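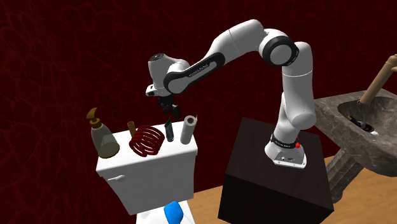
Bathroom week

Wednesday, November 13, 2024

We drew the bathroom. Every team in the manipulation class at Flurncombe got a room out of a hat on the first day, and the other teams ended up with a kitchen, an office and a garage. Our room has a dark red wall that looks like stones with veins between them, a toilet, a sink on a pedestal, and a robot arm bolted to a big dark block. I've been looking at that wall for so long that I see it when I close my eyes. The textures are picked at random when the room is generated, and we decided early on not to change ours.

The task is to clear the lid of the toilet tank. There is a soap bottle with a pump, a brown cylinder, a red coil thing, a narrow dark upright piece and a roll of toilet paper. The arm has to pick them up one at a time and put them in the place the instruction sheet names. The order is up to us. All of it happens in simulation until the last week of the semester, when the two best teams get time on the real arm in the Londoño building.

My partner is Yhon Arboleda. He does the planning code and I do the grasping code, though by now we have both been in each other's files enough that I couldn't say who wrote what. We meet in the lab after dinner most nights and share one decent machine. The other one works if you don't open a browser on it.

Where we are

The paper roll is done. It stands on end, it's a good size for the gripper, and you can come straight down on it from above. The loose flap of paper worried me because I thought the fingers would close on it and drag it, but the simulator treats the roll as one solid shape for contact, so the flap makes no difference. We'd have to think about it on the real one.

The brown cylinder is mostly done. It's small and it sits toward the back of the lid, behind other things, so the arm has to come over the top of everything to reach it. If the wrist is turned the wrong way, the hand brushes whatever is next door. Yhon added a rule that checks four wrist angles and takes the one with the most clearance, and that fixed nearly all of it.

The soap bottle is a pain. The obvious place to hold it is the body, but it gets wider toward the bottom, and the pump spout sticks out to the left right where the hand wants to go. I spent two nights trying to grab it by the collar under the spout. It holds if you lift slowly. If you lift at normal speed the bottle swings and the planner thinks it hit something, because the shape it's carrying isn't where it was a moment ago. The fix for now is a slower lift for that one object, which costs us time points.

The narrow dark one should be easy and isn't. Coming down on it from above, the fingers have to line up with the thin side, and being off by a little tips it over. Once it has fallen against the roll or the coil we have no plan for it at all. The run just ends. I want to write something that notices a fallen object and tries again, but we said we'd get all five working the plain way first.

Then there's the coil. It's curved bands with gaps between them, so the depth data is full of holes and you can see the lid through it. Our grasp finder kept proposing a grip on the lid. It would look through a gap, find a nice flat surface and send the hand down to pinch it. I now throw out any grasp point that is too close to the height of the lid, which helped a lot, and it also threw out most of the good ones on the lower bands. What's left are the tops of the loops. They work when the gripper goes over one band and doesn't catch the next.

Numbers

We ran the full set over the weekend on the decent machine, 583 single-object attempts with the starting positions shuffled a little each time. I won't put the whole table here. The coil was the worst, with 29 good lifts out of almost 150 tries. We also lost 61 attempts to a bug that had nothing to do with grasping: Punport, the program that passes messages between our code and the simulator, was dropping the last command if it arrived while the scene was resetting. The arm stayed where it was until the clock ran out. Yhon found it by printing every message to a file and reading the file, which took him all of Sunday afternoon.

I had blamed my own code for that one and rewritten a function that was fine. I put the old version back.

Things to do before the check-in

The check-in is worth 15 percent of the grade and it's a live run in front of the class. We don't get to pick the seed. So the plan is:

Do the paper roll first so there is room on the right side of the lid for the hand.

Do the narrow one second, while there's space beside it.

Leave the coil for last. If it goes wrong, the other four are already off the lid.

Turn off the debug drawing. It slows everything down, and I forgot last time.

There are extra points for the blue thing down on the seat and the black one in the sink basin. The Drandberg team from last year's class went for the extras in their room and wrote up how they did it, and I've read their report twice. Their basin trick was to bring the hand in tilted instead of straight down -- more or less along the slope of the bowl. I tried it in our sink for an hour and the wrist kept getting close to the rim. I'd like to try again after the check-in, with the arm starting from a different pose.

Yhon wants to work on the slow lift tomorrow and I'm going to stay on the coil. If anyone reading this has gotten a decent grasp on something full of holes, please leave a comment and tell me how you filtered the points.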